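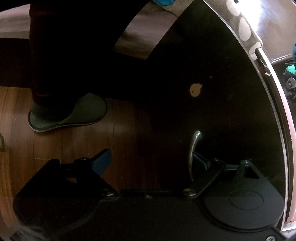

I've wanted to put out a furniture range for people who rent for years, and today I finally can! I'm Ludmila Jurčo, I run Ralel from a workshop in Galtville, and the new collection is called Skála. It's dark, it's glossy, and it looks lovely against a reddish-brown wooden floor. The handle is my favourite bit, a slender silver-grey bow that took us most of February to settle on (Dušan Urban, who does our metalwork, wanted a round knob and still does). I like something you can get your fingers behind when your other arm is full of washing.

Skála goes on sale on 26th May, through our own shop and through Uvum. There are 16 pieces to begin with, from a bedside cabinet up to a wardrobe, and the first run is 700 in all. Everything comes ready built. I've put together enough flat packs on my own bedroom floor, thank you very much!

Handles are sold separately too, if you just want to cheer up an old chest of drawers.

Come and have a nosey before then if you're nearby, we've got the whole range set up in the showroom and the kettle's usually on. For prices, samples or a chat, ask for Silvia Vaněk at Ralel, Galtville.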